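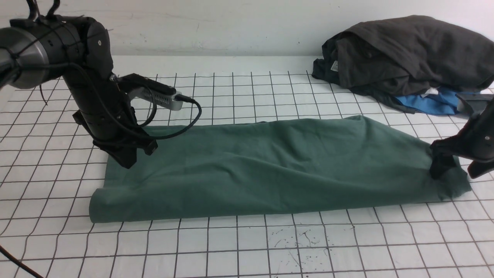 Hi all,

Tuulikki Seppälä wrote:
> Is the Saturday walk through the old quarter of Nistness still on? And is the synagogue open?

Yes to both! We meet at the Vainio bakery, 300 meters from the station, and tickets are 8 euros.
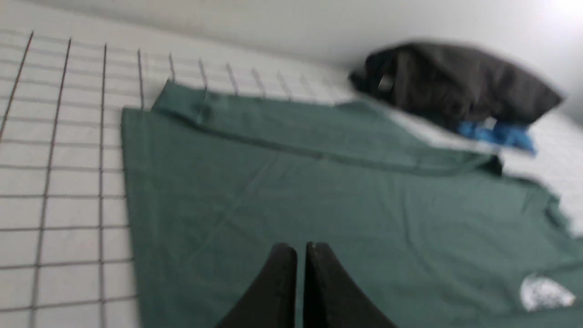 Green top, folded over

I went in May and loved the little museum upstairs.
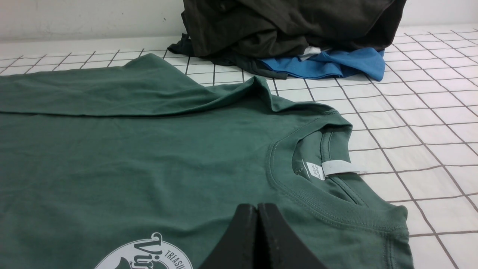
The T-shirt, round collar

Bring water, it's a long climb (296 steps, ugh) and
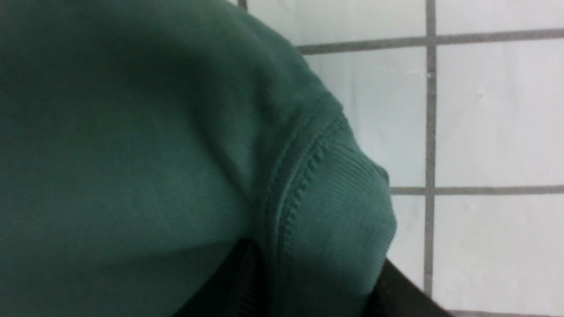 wear decent shoes. We finish by 4.

Deker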